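I drove out to the Hekavent open lab day in November with a thermos, a notebook and a fairly bad attitude about rule books. I've sat through enough robot safety talks to know the usual routine: somebody reads a standard aloud, everybody nods, and then we all go look at the coffee table. So I wasn't expecting to fill 41 pages of notebook, but I did, and my hand still hurts!

Hekavent is the outfit in Villanura that tests household handling routines in simulation before anyone lets them near a real kitchen. They have the upper floor of the old Destville building, the one with the terrible parking. The visit was capped and we got split into groups of 6, which I liked a lot, because you could ask dumb questions without a microphone.

Our host was Bjartur Hafþórsson. He keeps the house rules, and I mean that literally, there's a binder. It's called the Shih binder (after the first project it was written for, and the name stuck) and it has 474 entries in it. I asked if anyone had read the whole thing. He said new people read the first chapter and then look up the rest when a run gets flagged, and that he'd sooner have a short chapter people remember than a long one they sign.

The part I came for was the review session. They run a two-armed robot through a simulated home and then sit down with the views from the run and go over them against the binder. A room with desks, plates, a bowl, pictures on the wall, ordinary stuff. Bjartur put several views up on the big screen and let us argue about them for most of the morning, which was more fun than it sounds (my group got loud).

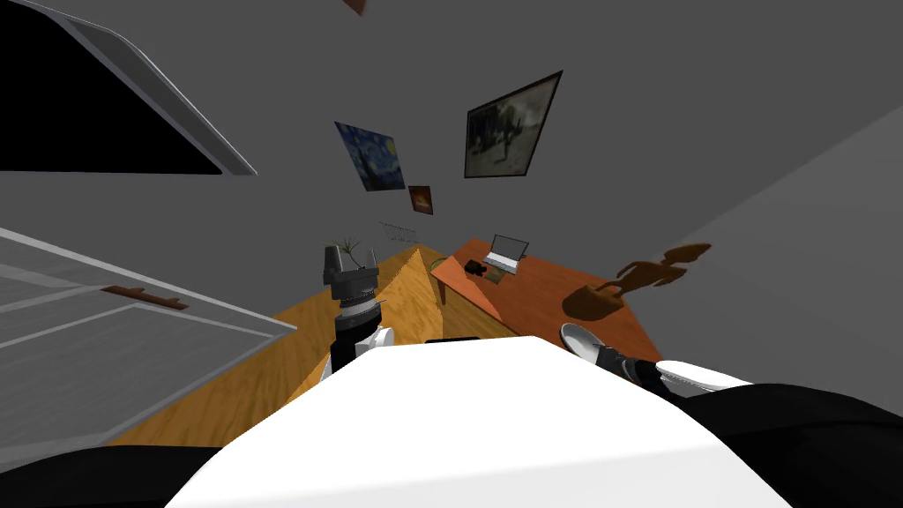
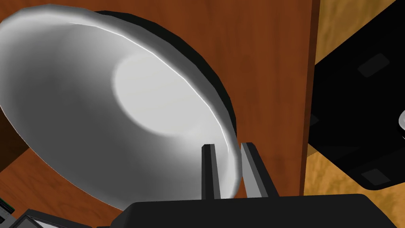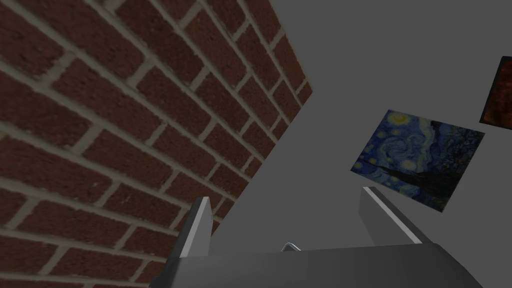
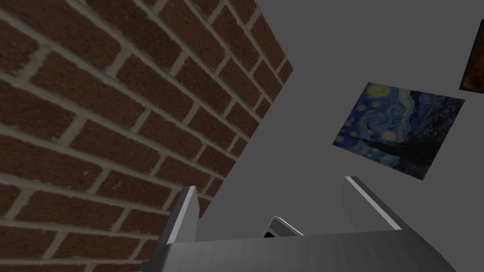 *Views from the simulated room. First one: both arms, with the plate by the orange desk. Second: fingers on either side of the bowl's rim. Last two: gripper, brick wall and the Starry Night print.*

The bowl got the most discussion. Their rule for rims is that you don't log a grasp from one view. One finger inside and one outside is a position, and a position is all you get to write down. Whether the thing is held goes in a separate column, and it needs a second source, either the finger force reading or another camera. A guy in my group said that was overkill for a bowl. Bjartur asked him what he'd write for a bowl of soup, and we moved on.

Then the plate. The binder has an entry on dishes near table edges, and what it asks for is pretty simple: if a dish is tilted, the reviewer marks it and says where it is, and doesn't guess how it got that way until the log has been pulled. I've broken this rule in my own job about a thousand times. You see a tilted plate, you've already decided which arm did it.

The brick wall views looked like nothing to me at first. Open fingers, a wall, a painting at a funny angle. But there's a rule for those as well! A wrist camera view with no work surface in it can't be used to say an area is clear. You'd need the head view for that. I wrote this down and underlined it, because our own checklist back home has a box that just says "area clear" and I have no idea what camera anybody is looking at when they tick it.

A few other things from the binder I copied out while he was getting more coffee:

- Review both arms, even when the task only uses one.
- A shadow isn't an obstacle until you've found what casts it.
- Small dark objects get logged as "unidentified" if you can't name them. "Probably a mouse" is not an entry.
- Stop reasons are written by the person who pressed stop, same shift.

I did have one gripe. The rules are all written for review after the run, and I wanted more on what the operator is supposed to do during it. Bjartur said that's a separate document and it's being rewritten, and he wouldn't show us the draft. Fair enough I guess, but it was the thing I most wanted to take home.

They've reviewed 1290 runs under the current edition, and he said the entries that change most are the ones on wording. People fight over "touching" versus "near" way more than over speed limits. I believe it.

Lunch was sandwiches. The afternoon session was on record keeping and I'll write that up separately once I can read my own handwriting. If you go to the next one, park behind the hardware store and use the side stairs, the front elevator takes forever.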